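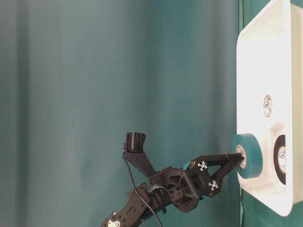
Teal tape at the white bin.

The assay had been running since June and the blank was still not blank.

Bořivoj Charvát printed the trace and laid it beside the one from the day before. Both showed a small peak at the retention time of the parent drug, in plasma that had never met the drug. He measured the height with a steel rule, a habit from before the software did it, and wrote the figure in the margin. Three per cent of the lower limit of quantification. The protocol allowed twenty. Strictly, there was no problem.

The study concerned an antifungal given alongside a seizure medicine. The seizure medicine raised the amount of a certain liver enzyme, and the enzyme broke down the antifungal before it could do much. Noltby, who were paying, wished to know how much the dose would have to rise. They had sent 199 plasma samples on dry ice, in cardboard boxes labelled by Domínguez in capitals so regular that Charvát had at first taken them for type.

He ran the blank again. The peak came back, slightly lower.

Carryover was the usual explanation. A trace of the strong sample stays in the needle and is delivered with the weak one. He put three solvent injections between the top standard and the blank. The peak was absent from all three and present in the blank. He changed the needle seat. He changed the column, which had done 177 injections and was due in any case. He made new mobile phase and labelled the bottle with the time, 16:40.

Present in the blank.

He telephoned Domínguez.

"Where does the blank plasma come from?"

"Distside. Pooled, from healthy donors, no medication for two weeks."

"Who checks the two weeks?"

"They sign a form."

Charvát wrote down the word form. He asked for the lot number and whether an older lot was left. There was one tube, at the back of the Hallix freezer, behind the urine. Domínguez said she would bring it over on Friday, and then, after a pause in which he could hear a centrifuge slowing down, that she would bring it now.

She came with the tube in a polystyrene cup of ice. They did not talk while it thawed. He took 50 microlitres, added the internal standard and the acetonitrile, mixed, spun, and moved the clear part to a vial. The run took eleven minutes. The baseline went through the retention time without a mark.

"A donor, then," said Domínguez.

"One donor. Diluted by the others."

She looked at the earlier traces. "It's within limits. You could leave it."

"I could."

He thought about the person, a thing he seldom did with plasma. Someone with an infected toenail, perhaps, who had needed the fee and had signed. By his arithmetic the last capsule had been taken two or three days before the needle. Had the same person been taking the seizure medicine, the enzyme would have cleared it all and the blank would have been clean.

He opened the deviation report. Under cause he typed: endogenous interference excluded; donor exposure probable. Under action he typed: reject lot, repeat batch of 58. The system asked whether the deviation affected the results. There were two boxes. He ticked no, and in the space for comments he began to explain why he was repeating them.

Domínguez washed out the cup and put it upside down by the sink.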